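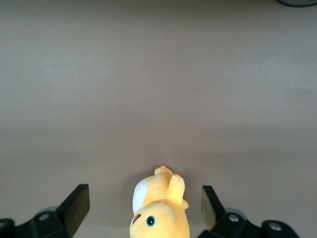 The yellow duck, flat out on the table.

Clarnlow Parents Board > Sleep & Bedtime > Taking one stuffed animal on a long trip: yes or no?

noreen_a
Posted 2021-09-27
Okay, I need opinions, and I know this board has them. We're flying to see my in-laws in January and my daughter (she's three) will not sleep without her duck. The duck is the yellow one up top. My husband thinks we should take it, obviously, it's the duck. My sister thinks we should use the next few months to wean her off it so we're not at the mercy of one small toy in two airports and a rental car. I go back and forth every night. What did you all do?

tanoli_mom
Take the duck! Three is so little. You're already asking her to sleep in a strange bed in a strange house with a time change, and I can't think of a worse moment to make a point about independence. We did a trip like that with my son when he was the same age and his bunny was the only reason any of us slept. Put it in your carry-on and never, ever in the checked bag.

lorcan_ng
I'm going to be the bad guy. We took the beloved bear to my brother's wedding and left it in a hotel in Drarescombe. Six nights of screaming. The hotel couldn't find it and we never saw it again. If I had it to do over I'd have started a couple of months ahead with a second toy so everything wasn't riding on the one. I'm not saying take it away from her, I'm saying don't let there be only one.

tanoli_mom
Sorry about the bear, that's awful. But a hotel is different from grandma's house. Grandma can mail it back.

lorcan_ng
Grandma can't mail it back from seat 18C.

ck_fang
Buy a duplicate and rotate them so they wear the same. We did this from the time ours was a baby and she never caught on. You have to swap them at every wash or one gets that loved-to-death look and the other stays brand new, and then the game is up.

noreen_a
I thought of that! The trouble is it was a gift and the tag got cut off ages ago. I searched for a whole evening and found ducks that were the right yellow with the wrong face, and ducks with the right face that were the size of a couch cushion. She would know in one second.

yaak
Hi, former preschool teacher and mom of two. I never once saw a kid harmed by having a lovey at three, and I saw plenty who were miserable when it got taken away on somebody's schedule. They put it down when they're ready. What I'd do is give the duck a job. The duck has a travel spot (a zipper pouch inside your bag) and your daughter is in charge of zipping him in. Do it on grocery trips now so it's old hat by January.

noreen_a
Oh, I love the pouch idea. She's very into zippers right now.

mehwish_s
Pouch is great, but please also sew a ribbon with your phone number on the inside of the pouch AND on the duck. My nephew's elephant came back to us from a bus station that way. A marker works too, but it fades in the wash.

ck_fang
Would you put your number on a toy? I'd go with an email address. I don't love a phone number floating around attached to a kid's stuff.

mehwish_s
Fair. Email then. The bus station called us within an hour though, so I'm biased.

skindero_dad
Reading this as the father of a ten-year-old who still packs his dinosaur. He goes to sleepaway camp with it in the bottom of the sleeping bag. Nothing terrible has happened to his character. I will say we weaned him off the pacifier and the nightlight in the same year and I wouldn't wish that on anyone, so pick one battle at a time.

lorcan_ng
For the record I have nothing against the duck. I think the wean-them-off people are overdoing it too. I just want a backup that smells right. You can let her sleep with some other small soft thing alongside it for a few weeks, and if the worst happens you've got something that's at least familiar.

tanoli_mom
Okay, that I agree with.

noreen_a
Me too. So the plan is: duck comes, duck rides in the pouch, email ribbon goes on this weekend, and a little blanket starts sleeping next to him tonight. My sister can read this thread if she wants to argue. Does anyone know if regular polyester thread holds up on fuzzy fabric, or do I need something heavier?

yaak
Regular is fine, just double it and go around a few extra times at the corners.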